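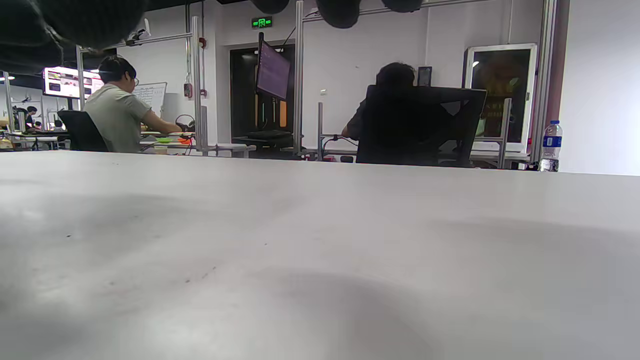
Progress Report to Zivitz: Grisomex Bath Oil and Foot Soak Line
Reporting month: October

The formulation stage funded under the current award is complete. The preservative system for the foot soak passed its second challenge test, and the bath oil has been moved to a sunflower and jojoba base following complaints of residue on tubs. Fragrance load was reduced in both products at the request of Lumturie Softić. 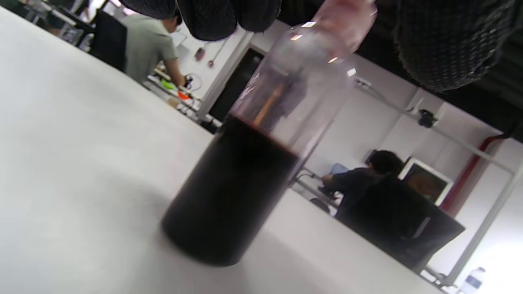 Clear container with dark liquid, on a white tabletop.

Home-use testing enrolled 198 adults, of whom 44 received the unscented version. Diaries were returned by all but 22 participants. Skin comfort scores were acceptable in both groups. The most frequent criticism concerned the salt grade in the foot soak, which dissolves slowly in lukewarm water. A finer grade has been ordered from Győri, and 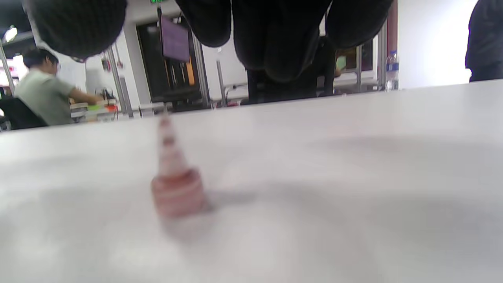
the supplier has confirmed that the price per sack will not change. Label copy is with Rizwan Kiani for review. The claim "relieves tired legs" has been withdrawn pending advice, and the ingredient list now follows the order required for retail sale.

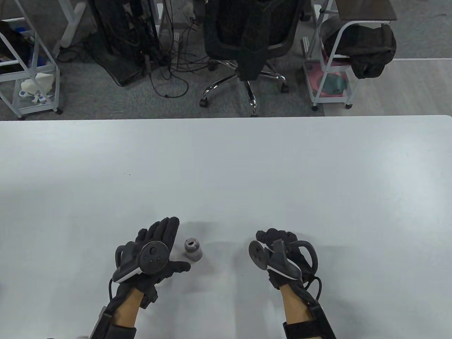 Hammad Dogar: Please keep the unscented version in the budget even if Trollow declines to stock it. The clinics asked for that one first.

The unscented version remains in the budget. Stability samples will be held for a further six months. Spending is within the approved amount, apart from freight, where a transfer from the printing line is requested.

Submitted by Maham Bajwa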